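Two-arm teleop: can goes into the tray crooked

I'm recording demos by remote control on a two-arm setup. The job is to pick up a can and put it in a tray. I have 49 runs so far and in most of them I fumble the release. Should I keep the bad ones?
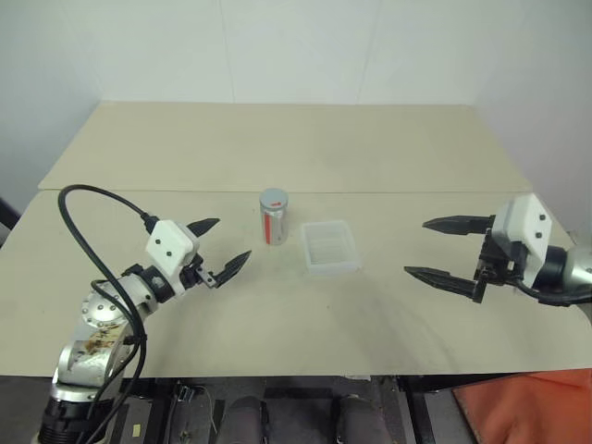 Can and tray between the two grippers, both open.

Ruddale
Bin the fumbles. It will copy your hesitation too. Go slower near the tray and move the can's start position a bit each run. I got a usable result at 333 clean runs.

zinuneck_5
Keep any where you recover properly, they help.

Xaba
same problem here, did you fix it?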